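4.2 Desks, and why we stopped calling them easy

When we drew up the chore list for the Wukness study, I put "tidy the desk" near the bottom, somewhere between folding a towel and closing a drawer. I figured it was a warm-up. You pick a thing up, you put it where it goes, you do it again until you run out of things! My co-authors were less sure, and they were right, so this section is partly me eating my words.

The full set has 1673 attempts in it, and 356 of those are desk chores of one kind or another. We used desks people live with, in small bedrooms and shared rooms, and we asked that they be left the way they were on an ordinary Sunday. A lot of earlier work (ours included, see the Gandham tabletop trials) starts from a bare surface with a handful of objects spaced out nicely. Real desks pile up toward the wall. The tall stuff goes in back, the small stuff drifts to the front and the sides, and the cables run wherever they please.
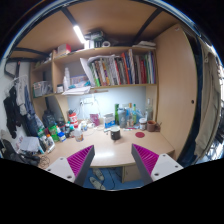
So the first thing a policy has to do is decide what counts as mess, and I don't think we have a good handle on that yet. A mug on a desk at ten in the morning is somebody's coffee. The same mug at midnight is a dish. Our raters disagreed about mugs more than about any other object, and I'd be suspicious of a benchmark that claimed a clean answer. For scoring we went with whatever the person who lived there told us beforehand, written down on a one-page sheet, and the policy got the same sheet as text. That helps with mugs. It does very little for a sheet that says "the usual place."

The second problem is reach. A desk built in under a bed has a roof, a back, and sides, plus a shelf at about the height where you'd like your wrist to be. Coming straight down from above, the move everybody trains on, is mostly off the table (sorry). The Clendov planner handles this by coming in low from the front, and that works fine for whatever is nearest. For the back row it has to pass between the things in front, and here our failures bunch up. It doesn't usually drop the target. It clips a neighbor on the way out, with the target held nicely the whole time, and then carries on as if all was well. Under our rules a knocked neighbor is a failed attempt, even if the chore itself got done. Some readers of the draft found that harsh. I'd ask them whose desk it was.

Bottles deserve their own paragraph. They make up a big share of what people keep on desks, and they look like the friendliest shape there is, round and upright and about a hand wide. But clear plastic is rotten for depth sensing, and you get a solid reading off the label and then next to nothing from the shoulders or the base. The policy tends to think the bottle is a floating band. If it grips at the band, good. If it tries to go lower to keep clear of something beside it, it's guessing.

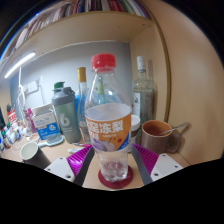
Figure 7. Bottle with an orange label on a coaster, with the gripper fingers open on either side. Other containers, clear glass among them, stand close behind.

Coasters make it worse in a small and irritating way. The policy takes the rim of the coaster for the foot of whatever is standing on it, sets its fingers too wide, and closes late. We saw this with cups too, but a cup is opaque and the camera usually sorts it out by the last few inches. With clear bottles the error hangs on right up to contact. Training on the Peixoto kitchen clips, which are full of glassware, cut these late closings a fair bit and did nothing at all for the clipped neighbors.

Of the 356 desk attempts, 98 passed with no help and no knocked neighbors. I wouldn't want that machine near my own desk just yet, and my desk is nothing special. People doing the same chores with a hand-held gripper got through nearly all of them, slowly and with some grumbling, so I'm inclined to think the fingers are good enough. What's missing is upstream: knowing how much room there is, and caring about the things you weren't asked to move. We come back to the first of those in 4.3, where the same trouble shows up with drawers.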